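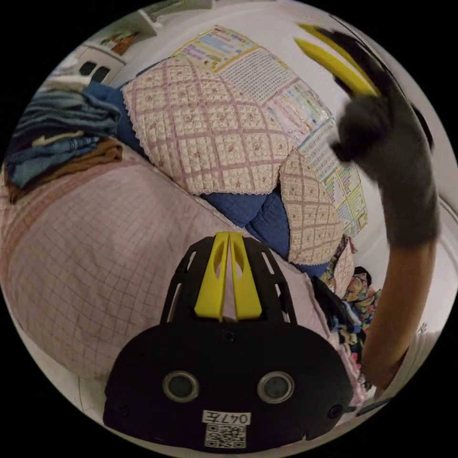 I have never trusted the ten-minute tidy. Every home blog has one, and they all seem to be written by people who own four items of clothing and a fern. But Irkville has been gray all of May, I had a free afternoon, and the denim pile had reached the point where I was getting dressed from it instead of from a closet. So I gave the method a fair try.

The version I used comes from a newsletter called Wuria, which promises a "settled room" in 12 minutes if you go surface by surface and never leave the room you started in. You do the soft things first, then the clothes, then the trash. You are not supposed to open a cupboard until the end. I had doubts about that last part and I still do.

Soft things first, then. I own quilted pillowcases with lace trim, the diamond kind with little flowers in them, and I know what people think of them. I don't care. They wash well and they hide everything. What I do question is the advice to "dress" pillows, as in stand one up and lean the other on it at an angle. I did it for a week once. Each night you take the arrangement apart and each morning you put it back, and at no time does anybody get any use out of it. Two pillows, put down where a head goes. Done.

The dark blue blanket is another story. Wuria says to fold it in thirds and lay it across the foot of the bed like a hotel. I fold it in thirds and by evening it has worked its way back up between the pillows in a wad. I've stopped fighting. If a blanket is going to be used every day, I can't see why it should be folded every day too.

Then the clothes. I will give the newsletter some credit here, grudgingly. It says to sort by fabric and forget about owner or season, and for denim that does make sense. Jeans hold a fold. You can pile them up in layers and they stay piled, which you can't say for anything with a floral print on it. My thin flowery stuff has never been in a stack longer than it takes to walk away from it. The folding expert says to roll it. I rolled it. It unrolled. It now lives in a heap, and the heap is at least honest about what it is.

I paid $52 last year for a set of Alipour shelf dividers that were meant to solve all this, by the way. They're fine for towels. For jeans they are too narrow by the width of a thumb, which I would have liked to know before I cut the tags off.

The plastic bags are what really sank my 12 minutes. Every tidy makes bags. Things come home in them, things get stored in them, and then you're standing there with a crumpled white one wondering if it's trash or a resource. The newsletter says to knot each one and drop it in a "bag home." I tried the knotting. A knotted bag takes up nearly as much room as a bag that isn't knotted and is much more annoying to open. A twist at the top does the same job.

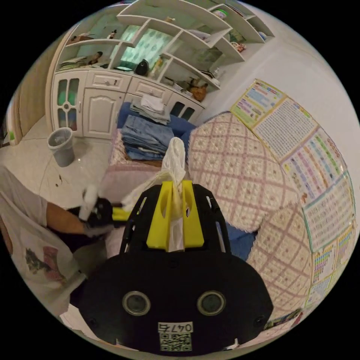 Jeans stacked, bag twisted, cupboards still shut.

About those cupboards. I followed the rule and kept them closed until the end, and all it did was put off the real question, namely where any of this goes. The open shelves up top are already spoken for — books, figurines, a box, a couple of bags — and I'm not moving the figurines. So the denim stays out until I clear a shelf behind one of the doors, and that's another afternoon.

The checked cover was the one thing that came out better than expected. Mine is from Mumum, pink lines on cream, and it forgives a lot. Pull it mostly straight and the room looks looked after, even with a bulge here and there. I suspect half of what these methods sell you is one smooth cover.

Final time was 52 minutes, same as the price of the dividers. I did get eight pairs of jeans folded. I'm keeping the fabric sorting and dropping the rest, and if anyone has a shelf divider that fits an actual pair of pants, I'd like to hear the measurements first.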